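Kahsay Streaming – Help Centre
Closed captions, audio description and subtitles: frequently asked questions
Last updated 2016-10-19

Which programs have captions?

All scripted drama and animation added to the catalogue under the Voneck and Gamora licences carries English closed captions. Panel shows, stand-up specials and reality series are captioned where the rights holder supplies a file. At the last catalogue count, 3,715 episodes had a caption track. Titles with captions show CC beside the classification on the program page.

How do I turn captions on?

Start playback, open the Audio and Subtitles menu and select English CC. The setting is stored against the viewer profile, so it carries over to the next episode and to other devices signed in with the same profile. It does not carry over to guest profiles.

On older set-top boxes the menu is opened with the down arrow during playback. If the remote has a dedicated subtitle button, that button controls the television's own teletext decoder and has no effect on our streams.

What is the difference between English CC and English Subtitles?

English CC includes speaker identification, sound effects and music cues. English Subtitles contains dialogue only, and is normally limited to scenes in another language. Some sitcoms have both tracks. Where only one is listed, it is the CC track.

Can I change the size or colour of captions?

Yes, on browsers, tablets and phones. Go to Account, then Playback, then Caption Style. Text size, text colour, background opacity and font can be set independently. Changes apply the next time playback starts.

Smart televisions use the caption style set in the television's own accessibility menu. Game consoles behave the same way, with the exception of the Rernico player app, which ignores the system style and displays white text on a black box.

The captions are out of sync. What should I do?

Pause for a few seconds and resume. If the offset remains, switch captions off, exit the program and start it again. An offset that is constant through the whole episode usually means the caption file was timed to a different edit – broadcast versions with recaps and sponsor cards are the common case. Report it using the Playback Problem form and include the series, season and episode number, and the time shown on the progress bar when you noticed the fault.

An offset that grows as the episode runs is a frame-rate conversion fault. Those are corrected by re-timing the file and normally take two working days after the report is confirmed.

Why don't the captions match what is said?

Captions on pre-recorded programs are prepared from the post-production script and checked against the final audio. Late changes to dialogue are occasionally missed. Captions may also be condensed where speech is too fast to read, although our style guide asks captioners to edit only when reading speed exceeds the limit.

Live award shows and reunion specials are captioned by respeaking. A delay of several seconds is normal. A corrected file replaces the live captions once the program is placed in the catch-up library.

Are songs captioned?

Lyrics are captioned when they have been cleared by the publisher. If clearance has not been obtained, the track shows a music symbol and the title of the song where known. Theme songs are captioned in full in the first episode of a season and may be abbreviated after that.

Is swearing censored in captions?

No. Captions follow the audio. If a word is bleeped in the program, the caption shows [bleep].

Which programs have audio description?

Audio description is available on 20 series, mostly drama. Select English AD in the Audio and Subtitles menu. The described track is mixed in stereo only, so surround sound is not available while it is in use. Further series, including the Gamora comedies, are scheduled for December.

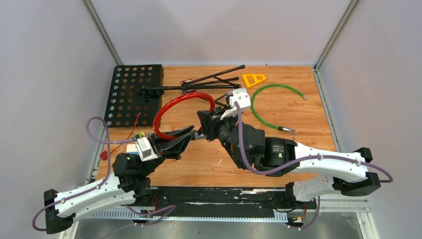 Described tracks are written and voiced after picture lock and therefore arrive later than captions. For a weekly series, allow three days after the episode is released. When a full season is released at once, the described tracks for all episodes are published together.

Do downloaded episodes include captions and audio description?

Captions are downloaded with the episode. Audio description must be chosen before the download begins, under Download Options. To change the audio track of a downloaded episode, delete it and download it again.

Are trailers and bonus features captioned?

Trailers produced by Kahsay are captioned. Trailers supplied by distributors may not be. Cast interviews and deleted scenes have been captioned as they are added, but the older bonus library is incomplete and there is no schedule for finishing it.

Can I request captions for a particular series?

Yes. Use the Accessibility Request form. Requests are grouped by series and reviewed each month by Tineke Hoekstra, Access Services. We cannot caption a title whose licence expires within 3 months of the request.

How do I make a complaint?

Write first to Access Services through the form on the Contact page. If you are not satisfied with the reply, ask for the matter to be referred to Hendrik Schouten, Viewer Complaints. Please quote the original reference number.

Related topics
Parental controls and classifications
Supported devices
Video quality and data use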